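Two bins and two pendants

Teaching a robot to sort junk is slow work, and most of it is done by hand
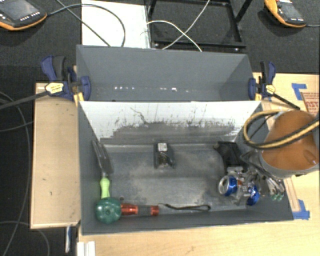 The arm over the front bin at Clindent's Clarnside workshop. Crushed cans lie at the right; the rear bin is the second of the pair.

The task sheet at Clindent runs to one line: move every object from one bin to the other, one at a time. Philomena Wumbei has done it 207 times since June, always through the arm.

She stands at the bench and steers. Each transfer is logged as joint angles, gripper width and video, and the log is the lesson. A learning program called Prendergast later tries to reproduce her motions from the video alone.

The objects are chosen for disagreement. A pepper is round and slick. A flashlight rolls, and its wrist strap trails along the floor and can catch a finger on the next reach. Crumpled cans are worse, as no two present the same edge. "I go in slower on the metal," Wumbei says. "If I hurry, the model learns to hurry."

Corners take the most time. An object lying against a wall leaves little room for a fingertip, so the operator has to drag it clear before closing the grip. Prendergast was slow to pick up the drag - it needed 400 demonstrations before it tried one unprompted.

The full set now stands at 1842 transfers from several operators. Failed grasps are kept and tagged, provided the operator recovered. Aborted runs are deleted.

Clindent's earlier system, Pleletti, was trained on 1000 transfers of clean boxes and did well on clean boxes. The bench bins are clamped down before each session.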